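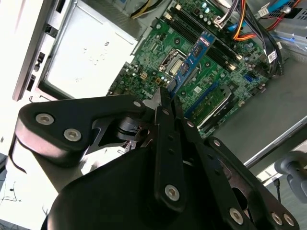

**Slot 2: "Will more memory fix it?"** (8 minutes, keep it moving)

- Start with the sales line: add a stick, feel the difference. Ask who in the room has bought one on that promise. Wait for hands.
- My view: sometimes. Less often than the box says.
- The Trondport office logged 842 slow-PC complaints up to December. Most tickets say "needs RAM." Very few say how much was in use when the thing crawled. I don't trust that log and I'll say so.
- Bilero's quote for the whole upgrade was 1,311 dollars. Ask what we'd be measuring before and after. They had no answer for me.

**Fitting it, for those who will anyway**

- Power off, cord out. Touch bare metal on the case.
- Hold the module by its edges. Check the notch against the slot before you push.
- Latches open first. Press both ends evenly until they close.
- Check the board manual for which slots to fill. Don't guess from the colors.

(If someone brings up Curkine's "600 percent faster" claim: faster at what? Move on.)

Next slide: disks.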